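Sim class project: gripper won't pick up the cup from the side (wood table scene)
Student Projects > Simulation and Grasping

gokent_gal
Posted at 9:40 pm
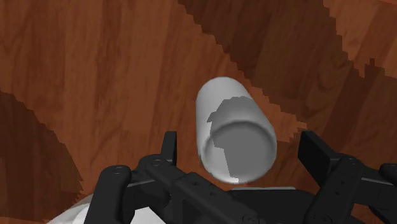

Our team has to get a pick-and-place running in simulation before the December demo, and I've been stuck on the grasp part for most of a week. The class is Intro to Manipulation, Delia Sepúlveda teaches it, and we work in groups of 2. My partner Liesbeth has the planner and I have the grasping. What I get is what you see from the wrist camera: the white cylinder is lying over with its open end toward the gripper, the fingers are wide open on either side, and it's closer to the left fingertip than the right. Then I send close, the left pad gets there first, and the cup scoots off to the right and spins. I ran 141 trials overnight and 30 of them ended with the cup in the hand. I don't even know if that's bad for a first try?

Things I've messed with so far: friction on the pads, closing speed, mass of the cup. Friction helped a tiny bit. Any ideas welcome!

wernach_mike
Posted at 9:58 pm

Center it first. You say yourself it's nearer the left pad, so one side is always going to touch early and shove. Work out the offset between the cup and the midpoint of the two pads, move the wrist over by that much, then close. I had the exact same thing with a soup can two semesters ago and spent forever on friction before I looked at the offset.

gokent_gal
Posted at 10:05 pm

Ok but the offset comes from my pose estimate and I don't trust it much. It's a little network Liesbeth and I trained on 3,000 rendered pictures, and it gets weird whenever there's a shadow on the cup. Look at the gray blotch across the front of it in my picture, the blocky one that runs down into the opening. I'm pretty sure it reads that as an edge.

pixelgodoy
Posted at 10:17 pm

Those shadows are rough, the ones on the table have the same stair steps. Your shadow map resolution is way too low. Turn it up, or turn shadows off completely while you make training pictures. Problem solved, go to bed.

wernach_mike
Posted at 10:24 pm

I'd disagree with turning them off. If she trains with no shadows and the demo scene has shadows, the network has never seen one and it'll be worse. Raise the resolution, sure, but keep them in and move the light around for every render. Same with the table, swap in something besides that red wood now and then.

pixelgodoy
Posted at 10:31 pm

The demo is in the same sim with the same table! She isn't shipping this to a warehouse. Match the training pictures to the test scene, get the grade, and play with random lighting over break if you still feel like it.

wernach_mike
Posted at 10:36 pm

Unless they move the light for the demo. When I took it they did.

gokent_gal
Posted at 10:44 pm

Hm, the handout says "object pose will vary" and doesn't say a word about lights. I'll ask in office hours. Mike, did they tell you ahead of time or just do it?

wernach_mike
Posted at 10:49 pm

Just did it. Half the class had a bad afternoon.

gralter_bench
Posted at 11:12 pm

Grad student here, I graded this class once (a different year, so don't quote me on the rules). Before you retrain anything, feed your controller the true pose straight from the simulator and run the trials again. If it still pushes the cup away, you have a grasp problem and the shadows have nothing to do with it. If it suddenly works, go fight with the network. You're guessing at two things at once right now.

Also check which way you're coming in relative to the long axis. If your pads don't land across the cylinder pretty squarely, it'll roll or twist out even with a perfect pose. A few degrees is fine, more than that and you'll get the spinning you talked about.

gokent_gal
Posted at 11:20 pm

Oh that's so obvious now that you say it, I feel silly. The true pose is right there in the state dictionary, I've been printing it for debugging this whole time – never thought to plug it in. Starting a run now.

pixelgodoy
Posted at 11:26 pm

Still say it's the shadows.

gokent_gal
Posted at 7:52 am

Update before class! With the true pose it's a lot better but it still spins the cup sometimes, so I guess you all get to be a little bit right. I plotted the failures and most of them are the ones where the cup sits at a big angle to the fingers. I wasn't rotating the wrist at all, just moving it over. Liesbeth says the planner can take a wrist angle, she just never hooked it up because I never asked for one, oops.

So tonight it's wrist rotation first, then new renders with better shadows. Keeping them on for now, sorry pixelgodoy.

wernach_mike
Posted at 8:10 am

Nice! Watch for the cylinder flipping your angle by 180 when the open end and the closed end look alike to the network. Wrap it so the wrist always takes the shorter turn.

gralter_bench
Posted at 8:31 am

Seconding the wrap thing. And save the failure plot, it'll look good in the report.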